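Grameo Folded Garments, shirt subset

README

Status: usable, with complaints. Read the section on labels before you train or measure anything with it.

What this is

Picture sequences of single garments being folded on a white table, with a fold label for each sequence. Grameo as a whole lists 3000 sequences. The shirt subset is 600 of those, and it is the only part these notes cover. I haven't checked the towels or the trousers and wouldn't vouch for them.

The project page at Kondovden calls the folds "store quality." I don't know which store. Plenty of the shirts end up as a decent rectangle, and plenty end up as something you would fold again before putting it in a drawer.

Fabric

Knits are the hard part. Green on white gives a clean outline when the cloth lies flat, but once it is drawn together the outline stops telling you much about the layers. 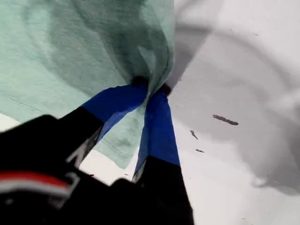

Pale green knit, gathered to a point at the grip.

Garment type comes from a pick list and "T-shirt" is the default choice. Treat it as a guess. Fiber content is not recorded anywhere, although the older Akley notes talk about cotton as if it were.

Labels

Each sequence gets one of four values: flat, partial, folded, failed. "Partial" is carrying far too much. It covers a shirt with one sleeve turned in, a shirt with a flap across the middle and a bunched top, and a shirt one move away from done. 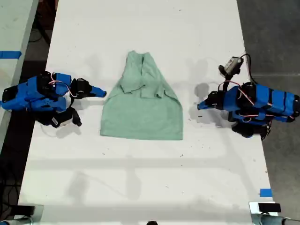 Sabbagh disagrees, and wrote back that partial is the only fair label for anything between the first crease and the last, and that splitting it would just mean more arguments over where a sleeve ends and a collar begins. Fine, but then don't report accuracy on it as if it were one thing.

Known problems

Hem and collar ends are swapped in a number of the outline files. Look at the shape before you trust the tag. A narrow top and a wide, fairly straight bottom usually settles it.

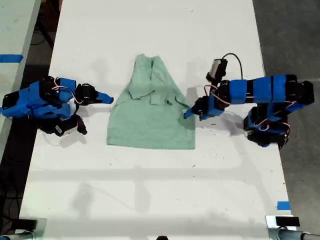
Light green shirt, collar toward the top, small flap near the neck.

Creases are not annotated. An earlier version tried, and two passes over the same shirt rarely matched, so the field was dropped in May. I think that was the right call — soft knit shows faint lines everywhere, and most of them have nothing to do with a fold.

Overlaps are marked only where the edge of the upper layer is in view. A raised fold with a curled opening may be marked as one layer, two, or not at all.
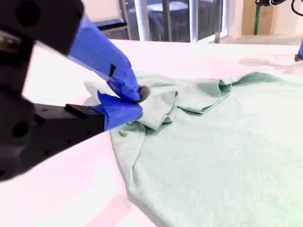 If you need layer counts, do them over yourself. I did a small batch and gave up on the tightly pinched ones.

Files

Outlines are in shirts/outline, labels in shirts/labels.csv. Sequence numbers start at 1000 and have gaps. The highest is 2070, so don't loop over the range and expect a file each time.

Not suitable for

Judging how neat a fold is. Sizing. Anything involving buttons — there is no button field.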